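Follus 旋转厨具挂架(白色,八钩)

品牌:Follus
颜色:白色
挂钩:八个
类别:厨房收纳 / 台面挂架
供货:Allstead 厨房用品

产品介绍

Follus 挂架是一款放在台面上使用的厨具挂架,不用打孔,也不用在墙上贴胶。圆形平底座,中间一根细立杆,顶部向四周伸出八个弯钩,打蛋器、锅铲、汤勺、漏勺、夹子等带挂孔或挂环的厨具都可以挂。适合抽屉不够用的小厨房,也适合租房住、不方便在瓷砖上钻孔的用户。

立杆高度为46厘米。选购前请先量一下家里最长的厨具,从挂孔量到最下端,长度超过立杆高度的不能悬挂,会碰到底座或台面。一般家用打蛋器、锅铲没有问题,烧烤用的长柄夹子请另外存放。底座直径26厘米,放在吊柜下方时,请在挂架顶部上方再留出10厘米,方便取放。

挂钩与悬挂方式

八个钩子从顶部的中心件向外呈放射状排列,钩臂为弧形。挂的时候把厨具的挂孔或挂环从钩尖套入,往里推到弯处即可。取的时候先向上提,再向外拿,不要直接横着拉,底座轻的一侧容易翘起。

打蛋器这类头部较大的厨具,建议隔一个钩子挂一件,网圈部分不会互相勾住。扁平的锅铲可以挂在相邻的钩上。钩臂两边的重量尽量分配均匀,例如一侧挂了汤勺和漏勺,对面也挂两件差不多重的。铸铁件和带盖的小锅不要挂。

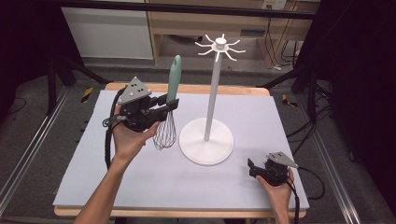
手柄较粗的厨具,请先确认挂孔的大小。挂孔太小会套不进 Follus 的挂钩,可以加一段棉绳打个环再挂。没有挂孔的厨具不适用本产品,请选购同系列的 Prustulska 厨具筒。

安装

包装内有底座、立杆、顶部挂钩件和顶盖。先将立杆旋入底座中央,拧紧;再把挂钩件套在立杆顶端;最后盖上顶盖。整个过程不需要工具。立杆没有拧到底时,挂上厨具后会倾斜,请取下厨具,重新拧紧再使用。

首次使用前用湿布擦一遍,晾干。

清洁与保养

平时用软布蘸中性洗洁精擦拭。不要用钢丝球,白色表面刮花后容易积油。不能放入洗碗机。厨具洗完后请先沥干再挂,水滴到底座上应及时擦掉,尤其是底座与立杆的接缝处。灶台旁边油烟较大,建议离炉头远一些摆放,每周擦一次钩臂。

用户评价

Noemi Doucet:厨房抽屉只有一个,以前打蛋器总是卡住抽屉拉不开,现在都挂出来了。底座比想象中大一点,放之前最好量一下台面。白色很好搭,就是做完油炸的菜要记得擦。扣一星是因为顶盖有点松,我自己垫了一小片纸。

匿名用户:挂了五件,够用。长汤勺挂上去刚好不碰底座。

常见问题

能不能转?
可以。顶部挂钩件可用手转动,转动时请扶住立杆,动作慢一些。

挂杯子行吗?
不建议。杯子重心偏外,容易滑落。需要挂杯子请看 Holloway 杯架。

可以只买挂钩件吗?
目前不单卖。立杆和底座也不单卖,顶盖丢失可联系客服补寄。

厨具包含在内吗?
不包含。页面中出现的厨具均需另购。

配送与退换

每周三统一发货,周三中午以后的订单顺延到下一周。订单满100元免运费。收到后请检查底座边缘和钩臂有无磕碰,如有问题,请保留外包装并拍照联系客服。已安装使用并沾有油污的产品不接受无理由退货。

同系列产品

Follus 旋转厨具挂架(白色,八钩)
Prustulska 厨具筒
Holloway 杯架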